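Notice to Residents of Dullusitz

Issued by the Office of Wells and Waters, Monday, January 3, 2022

Residents are informed that the well in the lower square has resumed speaking. The Office received the first report in December, from a household on the Barajas side, and has since received 14 others. All reports agree that the voice is low, courteous and most easily heard before breakfast.

The well last spoke 231 years ago. The record kept at that time is brief. It states that the well asked after the health of the town, was told that the town was tolerably well, and fell silent. The Office does not consider this a sufficient basis for present policy and has adopted the following measures.

Residents may greet the well. They may answer questions concerning the weather, the price of bread and the condition of the road to Trisaveo. Questions concerning the dead are to be referred to the Office in writing, together with the hour at which they were asked. Six such questions are already held on file. Four concern the same woman, who kept geese and is not found in any register.

Water may be drawn as usual. Samples have been sent to the Cident laboratory, which reports that the water is hard, clear and fit to drink. The laboratory adds that one sample, left overnight, was found in the morning to have moved to the window side of the shelf. No charge has been made for this observation.

Children under the age of six should be accompanied. Several have returned home with songs their parents do not know, and one has begun to call the hills by other names. The Office has compared these names with the oldest map in its possession and finds them correct.

On Friday last the well asked whether anyone intended to come down. The duty clerk replied that the matter would be considered. Applications are now open at the side entrance of the Office. Applicants should bring a lamp, a coat and the written consent of their household. Three applications have been received, all in the same handwriting.

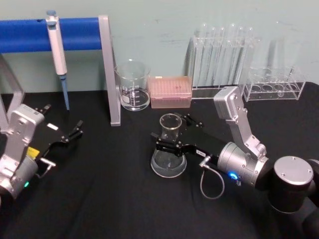
A beaker and a hanging pipette on the black-covered table.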